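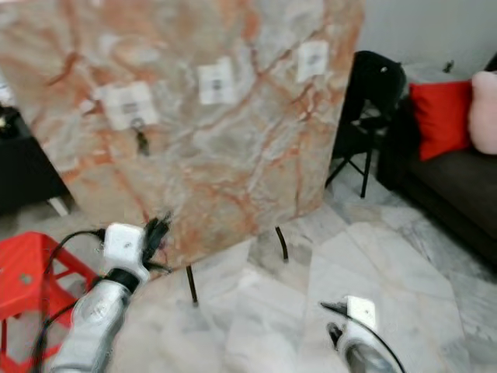 Is the paperback edition of a children's biography the same book as the hardcover?

Usually the main text is the same, but the back matter often isn't, and small corrections to dates and captions may appear in only one of the two. If you need to cite a page or rely on a timeline, check the copyright page of the copy in your hand.

I keep a catalog of history and biography books written for readers between seven and twelve. It lives in Orkau, a small database program I've used for years, and it now holds 2305 records. A record is one edition, so a title that came out in hardcover, library binding and paperback takes up three. For a long time I treated the paperback as a copy of the hardcover with a different ISBN and filled in its record by duplicating the first one. This spring I went back and compared 80 pairs side by side. These are my notes on what differed and how I now record it.

How the pairs were chosen

All 80 are illustrated biographies of 32 to 96 pages in which the paperback came out at least a year after the hardcover. Most are from two series, the Anex Lives series and the older Delaunay Young Readers list. I left out chapter books with no pictures, and I left out anything described as "adapted" or "abridged" on the cover, where changes are expected and announced.

I borrowed about half of the hardcovers from the Cluswood library, which still shelves juvenile biography by subject's last name in its own run. The rest I own. Ex-library copies are fine for this purpose as long as the endpapers haven't been covered over. Check that first, as maps and family trees are often printed there.

What changed

In 19 of the 80 pairs the paperback differed from the hardcover in something other than the cover, the binding and the copyright page. The differences fall into a few types.

Lost endpapers. A picture book in hardcover usually has printed endpapers. A paperback may have none. If the endpapers carry only a pattern, nothing of use is gone. If they carry a map, it is either moved inside (one Anex title squeezes it onto the last page, at a size where the river names can't be read) or dropped. When it is dropped, text such as "see the map at the front of this book" sometimes stays behind.

Trimmed back matter. Picture book page counts run in multiples of eight, and a paperback that gives up its endpapers has to put the title page, dedication and copyright notice somewhere. The usual victims are the author's note and the list of sources. I found author's notes cut by a paragraph or two, with the cut always made at the end of the note. In many children's biographies the last paragraphs are where the author admits which conversations were made up, so this is the cut I mind the most.

Revised timelines. When a subject is still living at the time of the hardcover and has died by the time of the paperback, the life dates get filled in on the first page and in the timeline. The body text is often left alone, and a sentence in the present tense ("Today she lives near the coast and still writes every morning") ends up in the same book as a death date.

Corrected facts. These are rare and the most interesting. I saw a wrong year for a march, a caption that named the wrong city, and a birthplace moved from one county to the next one over. None of them was mentioned on the copyright page.

Changed terms. A few of the Delaunay books swap an older word for a group of people for a current one. The swap is not always complete. In one book the main text was updated and the glossary was not, so the glossary defines a word that no longer appears anywhere else.

Reading the copyright page

The number line tells you the printing, and it applies to the edition it is printed in. A hardcover in its sixth printing may be newer than a paperback in its first. Corrections are made at reprint, so a late hardcover can carry a fix that an early paperback lacks, and the other way around. "First paperback edition" followed by a year gives you the edition, and only the number line gives you the printing. I used to record the first and ignore the second.

The copyright date by itself is not much help. It normally stays at the year of the hardcover, and a new one is added only when there is new material that someone thought was worth claiming. An added foreword gets a new date. A corrected caption doesn't.

The library data block is also worth a look, with some care. In a paperback it is often carried over whole from the hardcover, so it may list an index or bibliographical references that the paperback doesn't have. I have four records where I copied "includes index" from this block and there is no index. I found these only by turning to the back of the book.

What I record now

I added five fields in Orkau: number line as printed, endpaper content, back matter (a plain list with page numbers), last year in the timeline, and compared with. The last field holds the record number of the edition I had open next to it. If it is empty, the record has not been compared with anything and the back matter list should be trusted only for that one copy.

The page count field now gives both the last numbered page and the true count. Unpaged picture books get a count in brackets. I count the page facing the front cover as page one only if it is part of the bound sections - a pasted endpaper is not - and this settles nearly all of the cases where my counts disagreed with the publisher's.

One thing Orkau handles badly is a link that runs in two directions. If record 3721 says it was compared with another record, that other record doesn't know it. (Record numbers run higher than the record count, as deleted numbers are never reused.) I enter both by hand. A saved search for one-sided links takes a few seconds and I run it on Thursday when I do the backup.

For teachers and parents

If a class is working from mixed copies, hardcover and paperback, have the students cite by section heading or by the first words of the paragraph. In the 80 pairs, pagination of the main text matched in most, but it was off by two pages often enough to be a nuisance in a room full of nine-year-olds.

If the assignment asks where the author got the information, use the hardcover, or at least look at its source notes beforehand. A student with the paperback may correctly report that the book lists no sources.

And if a paperback and a hardcover disagree on a date, don't assume the later one is right. In one of the pairs the hardcover year matched the two adult biographies I checked, and the paperback had it wrong by ten, which looks like a typing error made when the timeline was reset in smaller type.

Still to do

The library bindings are next. I have 14 of them waiting and expect them to follow the hardcovers closely, with the endpapers again as the weak point. After that I'd like to do the audio editions, where the author's note is sometimes read aloud and sometimes left out, with no mention of it on the package. I haven't worked out what to put in the page number field for those.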